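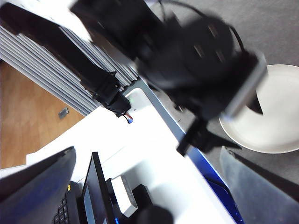

## Ticket 784: Gape schließt am Apfel zu früh, Handgelenkkamera verliert Bilder

**Status:** offen, Teil A gelöst
**Gemeldet von:** Eifion Sayce
**Bearbeitung:** Ngân Hứa, Iestyn Skyrme
**Projekt:** Premport, Greifervergleich Gape / Gusham

Hallo zusammen,

ich mache das jetzt doch als richtiges Ticket auf, im Chat findet man ja nach zwei Tagen nichts mehr wieder. Es geht um zwei Sachen, die ich erst für eine gehalten habe (mein Fehler, dazu unten mehr).

**A)** Der Gape meldet `GRASP_OK`, bevor die Backen überhaupt am Apfel anliegen. Der Arm fährt dann brav hoch, und der Apfel bleibt auf dem Tisch liegen. Mit dem Gusham am selben Arm und mit denselben Wegpunkten passiert das nicht!

**B)** Die Handgelenkkamera lässt Bilder aus, sobald beide Arme gleichzeitig fahren. Steht der zweite Arm, läuft sie sauber durch.

### Was ich schon probiert habe

- Controller neu gestartet, zweimal. Keine Änderung.
- Backen ab, Kontaktflächen abgewischt, Backen wieder dran. Keine Änderung, aber jetzt sind sie wenigstens sauber.
- Schließgeschwindigkeit halbiert. `GRASP_OK` kommt später, aber immer noch vor dem Kontakt.
- Anderen Apfel genommen. Nein, am Apfel liegt es nicht.
- Teller statt Apfel: am Rand gegriffen, da kommt die Meldung zum richtigen Zeitpunkt. Das hat mich einen halben Vormittag gekostet, ich dachte nämlich, damit wäre die Kraftschwelle aus dem Schneider. 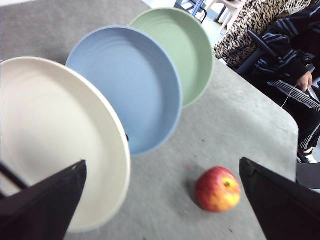

*Blick vom Handgelenk: Apfel zwischen den Fingerspitzen, dahinter die drei Teller in Weiß, Hellblau und Salbeigrün.*

Aus dem Log, ein typischer Fehlversuch mit dem Gape:

```
close_cmd gesendet
pos_encoder 2939
force_raw 259
state GRASP_OK
```

Die Schwelle steht bei mir auf 255. Der Rohwert von 259 liegt also knapp drüber, und das reicht dem Controller schon. Beim Gusham sehe ich an derselben Stelle gar keinen Ausschlag. Keir Ritchie meinte beim Vorbeigehen, das könnte die Reibung in der Führung sein und gar kein Kontakt. Klang für mich erst mal weit hergeholt, ich hatte ja den Tellerversuch! Nur ist der Greifer am Tellerrand viel weiter zu, und vielleicht kommt er an der schwergängigen Stelle einfach nie vorbei, weil ich ihn da schon halb geschlossen anfahren lasse. Könnt ihr das bitte mal mit euren Kurven vergleichen?

---

**Ngân Hứa, Montag, 10:40**

Keir hat recht, wir kennen das. Der Gape hat kurz nach dem Öffnungsanschlag einen Reibungsberg, und die Standardschwelle sitzt genau obendrauf. Bitte einmal leer von ganz offen bis ganz zu fahren lassen, `force_raw` mitschreiben und uns die Datei anhängen. Danach `contact_threshold` hochsetzen und `contact_blank` einschalten, dann ignoriert der Controller den ersten Teil des Hubs. Die Werte für den Gusham bitte nicht anfassen, der hat ein eigenes Profil.

**Eifion Sayce, Montag, 14:15**

Leerfahrt gemacht, Datei hängt dran, und der Berg ist wunderschön zu sehen (ich hätte das wirklich als Erstes machen sollen). Schwelle steht jetzt auf 855, Ausblendung ist an. `GRASP_OK` kommt erst, wenn beide Metallflächen anliegen. Den Apfel habe ich danach in verschiedenen Lagen gegriffen, auch schräg mit dem Stielansatz nach vorn, und er kam jedes Mal mit hoch. Druckstellen habe ich keine gefunden. Teil A ist von mir aus erledigt!

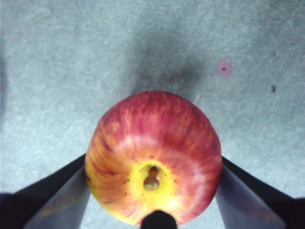

*Kontakt links und rechts, Stielgrube zur Kamera.*

Mein Eindruck zum Vergleich, falls Arwel Pugh den für seine Tabelle will: Der Gape liegt mit seinen glatten Flächen ruhiger am Apfel, der Gusham ist dafür ab Werk gutmütiger eingestellt. An den Tellern nehmen sie sich nicht viel, ich würde da gern noch mal mit dem hellblauen ran, bevor ich mich festlege.

**Iestyn Skyrme, Montag, 15:05**

Super, A setze ich auf gelöst. Zu B: Hängen beide Kameras am selben Hub? Wenn ja, bitte eine davon direkt an den Rechner und noch mal mit beiden Armen fahren. Und schau dir die Kabelführung über dem Greifer an, ob in der Endlage Zug draufkommt.

**Eifion Sayce, Montag, 15:20**

Ja, beide am selben Hub. Ein längeres Kabel muss ich mir erst bei Sturnholm im Lager holen, ich melde mich dann hier mit dem Ergebnis. Die Kabel über dem Greifer lege ich gleich mit neu. B bitte offen lassen.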